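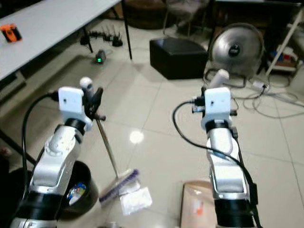
*左手握着扫把，右手还空着，纸团就在刷头旁边。*

我这辈子扫过的地，加起来可能都没有三月份那一个月多。而且准确地说，地还不是我扫的，是Vorkley扫的，我只是坐在它后面，攥着两只一模一样的小胳膊，我往左它就往左，我手一抖它也跟着抖（抖得比我还厉害，真丢人）。

这份活是Marius Ursu给我找的。他在电话里说得特别轻巧：“你会扫地吧？”我说会啊。他说：“那就行，一小时80，来吧。”我当时刚从餐馆辞了职，心想天底下还有这种好事，第二天早上九点就去了。

到了才知道，会扫地和会教别人扫地根本是两码事。你自己扫的时候从来不想手腕该转多少，扫把杆子是斜着还是竖着，你眼睛看着那团纸，手自己就过去了。可是Vorkley的手不会自己过去。它的手指头就那么几根，短短的，捏住杆子之后稍微一歪，刷头就翘起来，紫色的毛只有一个角碰着地砖，你使劲推，纸团动都不动，扫把倒是自己转了半圈。

第一天上午我就干了这么一件事：让扫把转半圈，再转半圈，再转半圈。

Brock Campbell坐在旁边管录制。他话很少，每次我开始之前他就说一声“录”，结束了他看一眼屏幕，说“废”或者“留”。那天上午我听了一上午的“废”。到后来他都懒得张嘴，直接摇头，我从余光里看见他的下巴往左边一摆，就知道又得把纸团捡回去重来。

“你握得太紧了。”中午的时候他总算说了句长的。

“我不握紧它掉啊！”

“你紧，它就紧。它紧了就只会掰，不会推。你松一点，让杆子靠在手指里面。”

我说你说得容易你来，他还真来了。他坐到我的椅子上，两只手搭上去，肩膀一沉，左边那条胳膊慢慢低下去，刷头贴着地，纸团就乖乖地滚了一小段。就那么一下，他站起来，把椅子还给我，回去吃他的面。我气得不行，可是也看明白了，他用的是肩膀。

下午我就开始用肩膀。到收工的时候，我有了两个“留”。

要求是300个。我算了一下自己得在这把椅子上坐到什么时候，算完了就不想算了。

再说说两个Lorne。他们都在楼上办公，一个姓Fortin，一个姓Caron，都戴眼镜，都喜欢站在我背后看。我头一个星期完全分不清，只好都叫Lorne，反正叫一声总有一个答应。后来发现Fortin喜欢问“为什么”，Caron喜欢说“再来一个”。比方说我左手扫的时候右手总想去帮忙，Fortin就会弯下腰来问：“你的右手为什么动了？”我哪知道！我右手从小就爱动。Caron就在后面说：“没事没事，再来一个。”

右手的事折腾了我好几天。纸团靠近袋子的时候我老想伸右手去把袋口拽过来，伸到一半又想起任务单上没写，赶紧缩回去，这一伸一缩全都录进去了。Brock说这种的最糟，机器看了以后会以为扫地之前要先跟空气打个招呼。

我晚上回家跟我妈讲这个，她正在厨房里擦灶台，听完头也不抬地说：“你小时候学扫地也是这样，让你扫门口，你非要去拎簸箕。”我说那你当时怎么教我的？她说：“我骂你呀。”

这个办法用不到Vorkley身上。

不过她后来又补了一句，说我姥姥教她的时候是不骂的，就站在后面，两只手从后头绕过来，攥着她的手一起扫，扫到院子那头再扫回来。她那会儿个子还没有扫把高，等于是被姥姥拎着走的。我听了以后有点发愣。第二天坐到椅子上，两只手一搭上那对小胳膊，我就老觉得自己是站着的，是在谁的后面。

就从那天起，“留”开始多了。

我慢慢摸出一套自己的扫法。先不急着碰纸，刷头落在纸的外侧，停一停，等它那头稳住了再拉。拉的时候不看手，看纸。一下不够就两下，别贪长。Brock把我的和他自己的放在一起比过，说我的慢，但是干净。他说“干净”的时候还点了一下头，我高兴得中午多要了一份炸鸡！
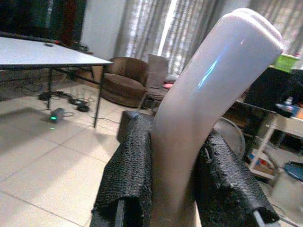
**下半场：磕两下**

出事是在凑够数之后。

数据交上去，楼上训练，我放了几天假，在家睡得昏天黑地。然后Marius打电话来，语气怪怪的，说你方便的话过来一趟吧，Jaxon Gagnon想见你。我问Jaxon Gagnon是谁，他说是Drokero那边派来验收的。我说我做错什么了？他说：“你来了自己看。”

我一路上把能想到的错都想了一遍。是不是右手？肯定是右手。

到了以后人都在，两个Lorne站在一块儿，Brock靠墙，Jaxon坐在我的椅子上（我那把椅子！），但是那对小胳膊没人碰，都收在一边。Jaxon比我想象的年轻，抱着个本子，很客气地跟我握了手，说：“我们让它自己来一遍，请你帮忙看看。”

Brock说了一声“录”，大概是说惯了嘴，没有人要录什么。

Vorkley动了。左边的胳膊低下去，刷头落在纸团外侧，停一停。我的心也跟着停一停。那种感觉我不知道怎么跟你形容，有点像在街上看见一个陌生人穿着你的大衣，连手插兜的样子都跟你一样。它拉了一下，又拉了一下，纸团滚过去了，右手一动没动，老老实实的。我差点鼓掌。

然后它把扫把提起来一点，刷头朝下，在地砖上磕了两下。

嗒，嗒。

屋里特别安静。

“这个，”Jaxon翻开本子，“任务单上没有。”

我脸一下子就烫了。他们把腕部那路画面调出来给我看，从夹爪那儿往外看，什么东西都显得很大，灰帘子透着光，椅子在老远的地方。我一段一段地看，看我自己的那些“留”，每一段的最后都有，磕两下，有的重有的轻，轻的那些不仔细看就只是画面颤了颤。我一点印象都没有。我发誓我坐在那儿的时候从来没想过要磕。

“为什么要磕呢？”Fortin问。当然是他问。

我说，毛上会沾灰，磕两下就掉了。

“可是地上是瓷砖，”他说，“用的是纸团，也没多少灰。”

我说我知道。我说我家里人都这么扫，我妈扫完要在门槛上磕，我姥姥也磕，院子里是土地，不磕的话扫把拎进屋一路掉渣。说着说着我声音就小了，觉得自己在一帮工程师面前讲门槛，挺傻的。

Jaxon倒是听得很认真，还记了。记完他说，从验收的角度，多余动作要算时间，建议把每段结尾剪掉，重新训一遍。他说得没什么不对，我点头点得像捣蒜一样。Caron说那简单，剪个尾巴嘛，再来一个就是了。两个人就开始商量从哪里剪，是刷头离地的时候剪，还是纸团停住的时候剪。

Brock一直没吭声，这时候突然说：“我早看见了。”

大家都看他。

“第一天就看见了，”他说，“那两个留，第二个就有。”

“那你为什么不说？”Fortin问。

Brock想了想，下巴往左边摆了一下，又摆回来。“她收得好。”他说，“磕完了才算扫完。我看着顺眼。”

Jaxon把笔帽盖上，又拔开。最后他们定下来，剪过的训一版，没剪的那版也留着，存在那儿，文件夹的名字让Brock起。他起的名字叫“两下”。Caron嫌太随便，说以后谁看得懂，Brock说看不懂就打开看。

我走之前问能不能再看它来一遍，没剪的那个。Marius看看表，说行吧，就一遍。我把纸重新揉了揉，揉得松一点，放到地上，退到后面去。我站的那个地方离它的左肩膀很近，能听见里面的电机哼哼的，像有人在小声数拍子。

刷头落下去，停一停。

我两只手不知道往哪儿放，就那么半抬着。Caron在后面问我是不是冷，我说不冷，你别说话，它快扫完了。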